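Home | Visits | Builds | Parts Notes | Contact

Visit report: the Nidside shared workshop, Brornomport

I went to Nidside on a Wednesday to look at the parcel sorter its members have been putting together. The workshop is a 16-minute walk from the station in Brornomport. The door is on the street side and the bell does not work, so call ahead.

Membership is 80 a month, which covers bench space, the machine room and a shelf. The sorter has its own corner upstairs. The members call it Trorex, a name left over from an earlier build that shared only the power supply.

The task is narrow. Soft plastic mailers come in a crate, have to be read at a scanning station, and then go on to a belt. Boxes were ruled out early. Bags are harder to hold, and the builders wanted the harder case first.

The two arms carry different tools. One has a parallel gripper, the other a five-fingered hand. I asked why they had not used the same tool twice. The answer was that the gripper pinches a fold reliably but lets a bag hang and twist, while the hand can press a bag flat. They plan to keep both until the log says otherwise. The log stood at 872 attempts when I read it, of which 211 were marked as failed. Most failures were at the crate: two bags picked together, or a pinch that took only the loose corner.

Cable routing is the weak point. The leads run outside the arms, and the slack needed at full reach is too much at rest. A sleeve has been tried and removed — it stiffened the wrist joint enough to show up in the position error. Stanciu, the small supplier that sold them the belt drive, has offered a lighter one.

The software is plain. Each arm has its own program and they pass a flag between them. There is no shared planner, so one arm waits while the other is over the station. This costs time but has prevented collisions since October.

I stayed until 4 p.m. Visitors may watch from the far side of the belt and may ask for a run to be repeated. Bring your own mailers if you want to test something specific; glossy ones are of most interest.

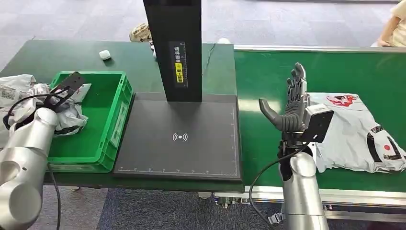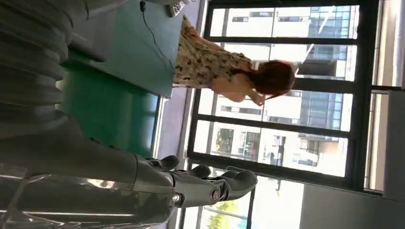

Both tools at Nidside: the gripper over the crate in the first picture, with the hand upright at the belt; a robotic hand closer up in the second.

Recent visits
A belt drive on the bench at Stanciu
Open evening at the Brornomport machine room
Wrist joints: notes on play and wear
Reading labels on soft packaging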